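Home | Projects | Robotics Course | Student Reports | Contact

Two controllers, one small rover: our Lenis driving report

By Hema Salian, Aqeel Magsi and Anum Bugti

Our group wanted to find out which controller drives the Lenis rover better outdoors. The first one, which we call Bastos, is a plain steering loop that Aqeel wrote: it looks for the edge of the path and tries to stay a set distance away from it. The second, Catholm, is a small neural network that takes the front camera picture and picks a heading. Same rover, same camera, same battery. Only the code changes!
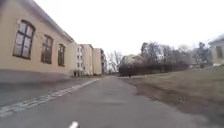 We gave each controller 24 runs and set the top speed at 4 km/h, a brisk walk. One of us always walked behind with the stop button. Whenever that person had to take over, we wrote down the time and the reason. Anum kept the sheet and was very strict about it (a "maybe" takeover is a takeover).

Bastos was better than we had hoped wherever the path had a clean border. Cobbles against asphalt make a strong line, and it held on to that line beautifully. Grass was harder. A muddy verge wanders in and out, so the rover wandered too, and Hema got a lot of practice with the button.

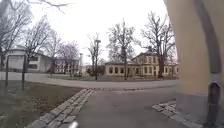

Junctions were the part we argued over most. When the path opens onto a road, the edge Bastos is following bends away, and it wants to bend with it. Catholm can be given a "straight on" command, and it mostly did as it was told. Over all runs we counted 40 takeovers for Bastos and 13 for Catholm, and most of the gap came from junctions.
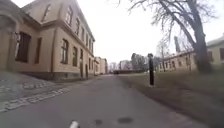

Camera blur bothered both of them. Our mount is a printed bracket, and it shakes on every joint in the paving. Shagufta Minhas from the Estwood lab lent us a rubber pad on Tuesday, and the steering signal got calmer right away – we wish we'd asked sooner. We left the pad out of the counted runs to keep the comparison fair.

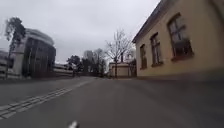
Wide roads need a different idea altogether. With so much asphalt on either side, Bastos has no nearby edge to measure from, and Catholm drifts slowly until something familiar comes up. Our supervisor, Aigars Butkienė, suggested mixing the two: let the network choose the heading and let the loop smooth it out. Aqeel already has a rough version running on the bench, and we can't wait to take it outside.

7 comments | 18 shares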